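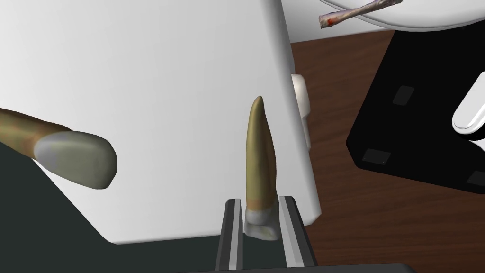 用外语写日记

阅读时间:22 分钟

从前年七月开始,我用中文写日记。中文不是我的母语,我成年以后才开始学,到现在说话还有口音,打电话的时候对方常常请我再说一遍。可是日记我一直写下来了,中间断过几次,后来又接上。有几位读者写邮件问我怎么写、写什么、写错了怎么办,我每次都回得很短,觉得不好意思,所以这一次想慢慢地写一篇。

先说明一下,我不是老师,也没有学过语言学。我在一家叫Derkex的公司做文件管理工作,每天看很多表格和合同,合同里的中文跟日记里的中文差得很远。合同里没有“忽然”,也没有“还好”。我学会的第一个合同用词是“上述”,有一段时间我在生活里也用它。我对房东说:“上述的水龙头又漏水了。”房东很有礼貌,没有笑我,只是过了一会儿问我,您是不是做律师的。

为什么要写

开始的原因很小。那年夏天我住在Piras,那是一个小区的名字,牌子上只写字母,没有汉字,出租车司机都不知道怎么念,我也不知道。小区里有一棵很大的构树,果子掉在地上,红红的,黏黏的,走过去鞋底会有声音。有一天晚上我想告诉家里人这件事,用母语写信,写到构树就停住了,因为我不知道母语里这棵树叫什么。我是先在中国认识这棵树的,它的名字我只有中文的。

我把信放下,拿了一张纸,用中文写了三行。大意是:楼下有一棵构树,果子掉了一地,我的鞋很脏。写完以后我看了很久。那三行字里有一个错别字,“掉”字我写成了“棹”,但是意思全都在。我以前用中文写过作业,写过邮件,写过请假条,那些都是写给别人看的。这三行没有要给谁看。

第二天我又写了三行,写的是洗鞋。

后来我想过,如果那天我查了词典,知道了那棵树在母语里的名字,可能就没有日记了。我现在已经知道那个名字,可是每次看到这种树,先出来的还是“构树”两个字。

本子和笔

这一节可能很无聊,不喜欢文具的人可以跳过去。

我一开始用的是散的纸,写完夹在一本旧杂志里。后来纸越来越多,有一次风把它们吹到床底下,我趴在地上找,顺序全乱了,因为我那时候不写日期。于是我去买本子。

我试过方格的本子,就是小学生练字用的那一种。好处是字不会越写越大,坏处是它让我紧张,我觉得每一个格子都在等我写错。我也试过空白的,写到后来每一行都往右上方走,像上楼梯。现在用的是横线本,线的颜色很浅,行距比较宽,Drillel这个牌子的。这个牌子的纸有一点黄,正面很滑,反面稍微粗一些。我喜欢反面。买的时候我不知道两面不一样,用了大半本才发现,我在反面写的字总是好看一点儿。

笔我换过很多次。钢笔写汉字很舒服,可是我是左撇子,手会从还没干的字上面擦过去,写完一页,手的侧面就是蓝的。有一次我带着这样的手去开会,旁边的同事递给我一张湿纸巾,没有说话。后来我用铅笔,铅笔也会擦脏,但是比较容易洗掉。现在我用一种最普通的中性笔,黑色,楼下小店里就有,没有水了就再买一支。左撇子写汉字还有一个困难:横要从左往右写,右手是拉,左手是推,推的时候笔尖会扎进纸里。我的横都有一点抖。我的第一位中文老师很早就劝我改用右手,我试了一个星期,字像地震以后的房子,就算了。

本子的封面我不写字。我在书脊上贴一个小纸条,写第几本。到今天正在用第五本。

写什么

刚开始的时候我以为日记要写重要的事情,于是很多天没有东西可以写,因为我的生活里重要的事情不多。上班,下班,买菜,做饭,给阳台上的植物浇水。我对着本子坐着,最后写:今天没有什么事。这样的句子我翻到了好几处,后来看的时候觉得很可惜,那些天我到底做了什么,一点儿也想不起来了。

后来我给自己定了一个规定:每天写一件可以用手指指出来的东西。它可以是一把伞,一碗面,一张通知。写了这个东西以后,别的话会自己跟着来。比如有一天我写电梯里的通知,通知说要停水,请居民提前储水。我写“储”这个字写了三遍才写对,然后就想到小时候家里也停水,浴缸里放满了水,我把塑料小船放进去,被大人说了一顿。我本来只想写一张通知,最后写了一页半。

我也写听到的话。在菜市场里排队,前面的人说“这个瓜看着就不甜”,我觉得“看着就”用得真好,回家记下来。课本里教过“看起来”,没有教过“看着就”。两个意思差不多,但是“看着就不甜”里有一个人站在那里,已经决定不买了。这种感觉我不知道怎么解释,只能把句子抄下来,等自己有机会的时候用。我等了很久,终于在一家鞋店里用上了:“这双看着就硬。”店员马上说,不硬不硬,您试试。果然很硬。

天气我写得很多。我知道写天气是偷懒,可是中文里写天气的词太好用了。“闷”这个字,一颗心关在门里,我第一次看懂的时候正好是一个很闷的下午,没有风,晾的衣服两天都不干。还有“阴”和“多云”的区别,我问过几个中国朋友,每个人说得都不一样。天气预报里它们应该有标准,但是在日记里我按照自己的标准:能看到自己的影子的是多云,看不到的是阴。

不写什么,我也有规定。工作里的事不写,吵架当天不写吵架。吵架的时候写出来的中文特别坏,成语用得很多,都不太对。

关于生词

我有一个目标,是在第一本的第一页上写的:用手写出2,000个不同的汉字。这是写,打字不算。打字的时候只要认得出来就可以,写的时候什么帮助都没有。我看合同没有问题,可是有一次在银行填表,“薪”字写不出来,站在柜台前面,只好画了一个草字头,然后拿出手机。

为了知道写到多少了,我在本子后面几页做了一个表,出现新的字就抄进去。这个工作比写日记还慢,有时候一个晚上写日记的时间很短,找这个字以前有没有写过却要找很久。后来我把表改成按拼音排,好了一些。再后来我差不多每个月整理一次,放着音乐做,慢慢地觉得这个工作也挺舒服的,像挑豆子。

去年冬天到了那个目标。最后一个字是“膝”,那天我在楼梯上碰了膝盖。我本来以为到了那一天会很高兴,会去吃一顿好的,结果那天膝盖疼,哪里都没去,煮了粥。写完“膝”字,我看着它右边那么多的小点,想的是,下个星期我肯定又忘了。的确忘了,现在写这一段的时候我又查了一次。

目标到了以后,我就不再做表了。后面几页空着,我用来记菜谱。

查词典这件事,我的办法改过几次。开始是遇到不会写的字就停下来查,一页日记要停十几次,写到后面忘了前面想说什么。后来我改成先写拼音,画一个圈,全部写完以后再回去补。这样句子是连着的,可是本子很难看,到处是圈。朋友看到了,以为我在做填空题。现在我还是用这个办法。圈里面的拼音如果过了几天还没有补,就让它留着。第二本里有一个圈,里面写着“zhan”,前后的句子是“她把桌子擦了又擦,然后 zhan 了一点酱油”。应该是“蘸”。但也可能是“沾”,如果是“沾”,那就是不小心的。我已经不记得那天是故意的还是不小心的了。

量词

如果你的母语里没有量词,你大概会明白我为什么要单独写一节。如果你的母语是中文,可能会觉得奇怪,这个也需要想吗?需要的,每一次都需要。

“个”可以用在很多地方,我最初的日记里全是“个”。一个树,一个鱼,一个衣服,一个雨。说话的时候大家都听得懂,也没有人改我。写下来以后,自己看着就不舒服了,好像所有东西都穿着同一双拖鞋。我就开始一个一个地换。一棵树,一条鱼,一件衣服,一场雨。

换着换着,我发现有的量词会让我看东西的方法改变。“一条”是长的,可以弯的:一条路,一条河,一条毛巾,一条狗。为什么狗是条?猫是只。我在小区里看狗看了很久,想找出它“条”在哪里。有一只腊肠狗确实很条。别的狗我看不出来。后来有人告诉我,狗也可以说“只”,我就放心了,两种都写,看那天的狗是什么样子。

“一把”是可以用手抓的,一把椅子,一把伞,一把米。椅子有靠背,可以抓着靠背拿走,所以是把;凳子没有靠背,是一张或者一个。这个区别没有人教我,是我自己在搬家的时候想到的,不知道对不对,但是搬家的时候确实如此,凳子要用两只手。

还有“一顿”。一顿饭,一顿骂,一顿打。饭和骂用同一个量词,我在日记里写过这件事,旁边画了一个问号。我小时候这两样也经常同时来,在饭桌上。

最难的是抽象的。一阵风可以,一阵难过可以,一股风也可以,一股难过好像不行?一丝难过可以,一点难过也可以。我不敢随便写。有一天心情很不好,想写下来,可是在“阵”“丝”“份”中间选了半天,选完以后心情已经没有那么坏了,最后写的是“有点难过”,没有用量词。

“了”

“了”的问题我学了这么多年,还是没有学会,我已经不太着急了。

课本上说,“了”表示动作完成,或者情况变化。很清楚。然后我写:“昨天我去了超市,买了牛奶,喝了茶,看了书,睡了觉。”一个中国朋友看了,说语法都对,可是像警察的记录。她替我拿掉了三个“了”,句子忽然就像一个人说的话了。我问她为什么拿掉这三个,留下那两个,她想了想,说,因为舒服。

我把“因为舒服”写在第三本的封二上。作为语法规则,它没有用处,但是我后来检查日记的时候,就是把句子小声念出来,哪里不舒服就改哪里。我的耳朵慢慢地比我的头脑知道得多。有时候我改了一个“了”,说不出理由,拿去问朋友,朋友说改得对。也有的时候我觉得非常舒服,朋友说不行。

句子最后的“了”最麻烦,也是我最喜欢的。“下雨”和“下雨了”完全不一样。“下雨了”里面有一个人抬起了头。“他走了”“我饿了”“不疼了”“算了”。母语里要说好几个词的意思,这里只用一个很轻的音,念的时候嘴都不用怎么张开。我写信给家里的时候,有时候很想在母语的句子后面也加一个“了”。

一次听写

去年有一段时间,我参加了一个晚上的书写课,在一家叫Flavel的茶馆楼上。课在每个Friday的晚上,课表上就是这么写的,老师大概觉得写英文比较时髦,学生里只有我一个外国人,其他都是中国人,他们来是因为打字打得太多,提笔忘字。知道这一点以后我非常高兴。我以前以为忘字是外国人的病。

课不贵,一期2,000块,包括茶。每次上课先听写40分钟,老师念一段散文,我们写。然后互相改。坐在我旁边的是一位退休的会计,她的数字写得漂亮极了,汉字却总是少一笔。她写“纸”字下面喜欢加一个点,加了一辈子,小学老师说过她,她没有改。我们交换本子的时候,我给她圈出那个点,她给我圈出我的“步”字,我也是多了一点。我们两个人加起来,多了2个点。她说我们应该把这两个点送给写“准”字的那位同学,他总是写成“淮”。其实“准”和“淮”我到现在还会看错,一个是两点水,一个是三点水,那位同学是多了一点,并不缺,她算错了。我当时没有说。
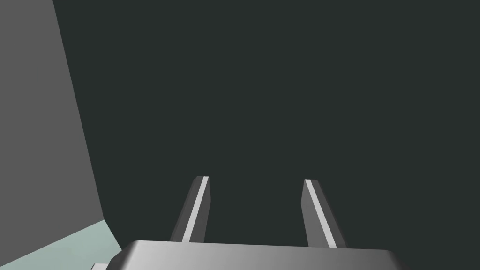 听写的散文里有一篇写的是冬天储存白菜。作者写家里人怎么把白菜一棵一棵搬上楼,摆在走廊里,外面的叶子干了,像纸一样。老师念得很慢,念到“白菜帮子”,我写不出“帮子”,我不知道白菜还有帮子。我以为白菜只有叶子和中间的部分。下课以后我问会计,她用手比给我看,说就是靠下面的、厚的、白的那一块。她又说,帮子可以醋溜。第二天我买了一棵白菜,做了醋溜帮子,太酸了,日记里写得很详细。

那门课只上了一期。后来茶馆把楼上改成了放桌游的地方,我去看过一次,桌子还是那些桌子。

课上学到的最有用的一件事是慢。平时写日记我总想快一点写完,好像后面有人排队。听写的时候老师念一句,停很久,再念一句,我的笔有时间走完每一个字。现在写日记的时候,我也在心里先把句子念给自己听,再写。听起来有点傻,家里没有别人,也没有关系。

写错了怎么办

这是邮件里被问得最多的问题。

我的回答是留着。我不用修正液,不撕页。写错了画一道线,在旁边写对的。如果当时不知道是错的,过了几个月翻到,我用另一种颜色的笔改,这样可以看出来是后来改的。第一本现在几乎是彩色的。

有些错误我舍不得改。有一次我想写“我把钥匙忘在家里了”,写成了“我把钥匙忘给家里了”。朋友说后面这句不通,但是她也喜欢。还有一次,我想说那几天胃口不好,写成“我的胃没有口”。还有“隔壁的小孩儿哭得很努力”,我觉得一点儿也没错,那个小孩儿就是很努力,可是有两个人都建议我改成“哭得很厉害”。我没有改。

也有不好玩的错误。我给一位长辈写过一张感谢的卡片,想写“承蒙照顾”,我对这四个字很满意,练了好几遍。送出去以后才发现我写的是“承蒙照雇”。我难过了好几天。她后来见到我,一句话也没有提,还给了我一袋她自己晒的萝卜干。我在日记里把“顾”字写了满满两行。

还有一种错误是最难发现的,就是没有错,可是不像人话。每一个字都对,语法也对,中国人看了会停一下,然后说“也可以这么说”。我听到“也可以这么说”就知道不可以。我现在把这句话当成一种很客气的红笔。这样的句子在这篇文章里一定也有很多,请大家原谅,或者写信告诉我。

用外语写,会不会不真

有一位读者问了一个我想了很久的问题。他问:用外语写日记,你写出来的是真的你吗?

我没有很好的答案。我可以说的是,中文里的我比较简单。我知道的形容词少,所以不会把一件事说得太满。用母语我可以很容易地写出一大段漂亮的抱怨,一句连着一句,写完以后觉得自己非常有道理。用中文我抱怨两句就没有词了,只好去写当时桌子上有什么。过后看,桌子上的东西倒是都还记得,抱怨的事情想不起来了。

我祖母去世的那个星期,我没有回得去。那几天我打开本子,用母语写了一行,写不下去,每一个词都太重,都是她用过的词。我换成中文。我写:奶奶做的汤里放很多胡椒。写:奶奶的剪刀谁都不能用。写:奶奶不知道我会写这些字。中文的“奶奶”这两个字我以前只在课文里用过,从来没有用来叫过她,她也从来没有听过。可是那几页我写得很长,一直写到很晚。

后来我试着把那几页翻译回母语,想给我姐姐看。翻译得不好。汤翻成了汤,剪刀翻成了剪刀,什么都没有少,姐姐也说写得很好。但是我知道不一样。我也不会把中文的给她看,她看不懂。所以那几页就只有我一个人可以看,这种感觉我不讨厌。

也有反过来的情况。有一些事情我在中文里写不出来,比如小时候的游戏,夏天在仓库后面玩的那种,规则很复杂,名字也是我们自己起的。我用中文解释了一页,越解释越不像。最后我把游戏的名字用母语的字母写在那里,前后都是汉字,它站在中间,好像走错了教室。

断掉的时候

我不是每天都写。第二本中间有很长的一段是空的,那时候工作很忙,公司换办公室,所有的文件要重新编号。我每天回来只想躺着。开始的几天我觉得很惭愧,想着明天补,明天要补两天的,后天要补三天的,越欠越多,就更不想打开了。

后来我干脆翻过一页新的,写:很久没有写了。天气变冷了。然后就接着写当天的事,没有补。那是我做过的最正确的决定之一。缺的那些天就让它缺着,看本子的时候,从短袖一下子到了羽绒服,中间只有一页纸。

如果你也想开始写,又担心坚持不下去,我觉得可以先不要想坚持的事。本子放在看得见的地方比较好,我放在饭桌上,压在盐罐下面。有时候盐会撒到封面上。晚饭吃完,碗先不洗,写几行,再去洗碗。我试过先洗碗再写,洗完碗就想看电视了。

我也试过用手机写,在地铁上,很方便,可是输入法太聪明,我打两个字,它就把后面的替我想好了。“今天天气”后面它给我“真好”。那天天气并不好。我差一点就选了“真好”。回来看,手机里那几天的日记都很顺,很像别人写的。

念出来

写完以后我会念一遍。声音不大,因为楼板很薄。楼上有人练二胡,我能听到他,他应该也能听到我。他总是练同一段,在同一个地方停下来,从头再来。我念日记也是这样,念到绕口的地方停下来,从头再来。我们没有见过面,或者在电梯里见过,彼此不知道。

念出来可以发现声调的问题。我的第三声一直不好,几个第三声连在一起的时候尤其可怕。“我也想买两把小雨伞”,这句话我写的时候很得意,念的时候像在坐一条很差的路上的公共汽车。后来日记里我会不自觉地避开这样的句子,改成“我想再买一把伞”。这算不算被声调改变了生活呢,那天我确实只买了一把。

有几个字我写了很多遍才知道自己一直念错。“尴尬”我念成“监介”,念了很长时间,还在会议上念过。当时没有人纠正,会议室里安静了一下,那个安静倒是很符合这个词的意思。

翻旧本子

今年春天搬家,我离开了Piras,本子装在一个纸箱里,跟锅放在一起。新的地方没有构树,楼下是两排很整齐的银杏,听说秋天很好看。收拾的时候我坐在地板上把第一本从头看到尾,水电师傅来敲门我都没有听见。

第一本的中文很差,比我记得的还差。可是里面有很多我现在写不出来的句子。“今天的豆腐很安静。”我完全不知道那天想说什么。是豆腐没有味道,还是卖豆腐的人没有说话?也许当时我查到了“安静”这个词,很想用,手边正好有豆腐。还有一句,“月亮来得早,我来得晚”,写的应该是加班回家。现在的我会写:下班的时候月亮已经出来了。这句没有错,朋友不会改,我自己也不会再看第二遍。

我有一点担心,中文越写越好,日记越来越没意思。我跟那位替我拿掉三个“了”的朋友说了,她说不用担心,你的中文还没有那么好。

几个具体的小办法

答应过几位读者写得实用一点,所以把还没有提到的办法写在下面,顺序没有什么意义。

写日期的时候我用汉字写月和日,不用数字。这样每天至少练几个笔画少的字,手先热起来。

超市的小票、电影票、药盒上撕下来的纸片,我用胶水贴在页边上。贴东西的那一页会鼓起来,下一页不好写,所以我贴在左边的那一页。左撇子注意,对我们来说要反过来想一想,手腕放在哪边。

听到一个好词,当天就要用一次,哪怕用得很勉强。我听到“磨蹭”的那天,写了早上磨蹭,中午磨蹭,晚上也磨蹭。

不要抄名言。我抄过一段时间,抄得很认真,后来翻到的时候都跳过去看后面的小票。

如果家里有人也看得懂中文,本子放好。如果没有,放在盐罐下面就可以了。

成语一页最多用一个。这一条是会计告诉我的,她说她年轻时写总结也是这样,用多了领导会觉得你没有做事。

生病的时候可以只写体温和吃了什么。我有两页这样的,看起来很像菜市场的价钱牌。

不会画画也可以画。有时候一个东西我不知道名字,问也不知道怎么问,就画下来,过几天拿给人看。我就是这样知道“搭扣”“笊篱”和“门吸”的。“笊篱”我画得太像网球拍,问了三个人,前两个都说是网球拍。

现在是晚上,窗户开着,楼下有人在叫孩子回家,叫了好几遍,每一遍的声调都不一样,从很客气的叫到全名。孩子好像还没有回去。第五本今天还没有写,桌上有半个西瓜,沙的,看着就甜,我打算写这个。“瓤”字我还不会写,等一下先画一个圈。

联系我:页面底部的留言表格 | 版权归作者所有,转载请先来信 | 返回顶部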